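Spent Sunday afternoon at the Rendby open day and my feet may never forgive me. 12 demo stations and I think I stopped at every one!

The one I kept going back to was Filus. It's a small arm with soft fingers, and you stand right next to it while it works. Way quieter than I expected - I could hear the kid behind me eating chips.
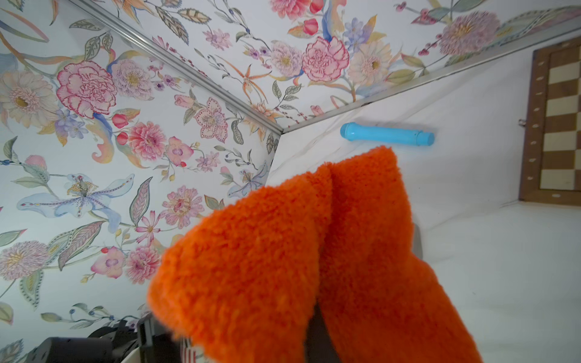
Fuzzy orange fingers, a light blue thing to go after, and that wallpaper. I want that wallpaper.

The woman running it told us they'd logged 322 tries since the doors opened. She let me pick the next object too, so yes, I felt very important.

Next one is in November. Going early this time - the line for coffee took me 60 minutes.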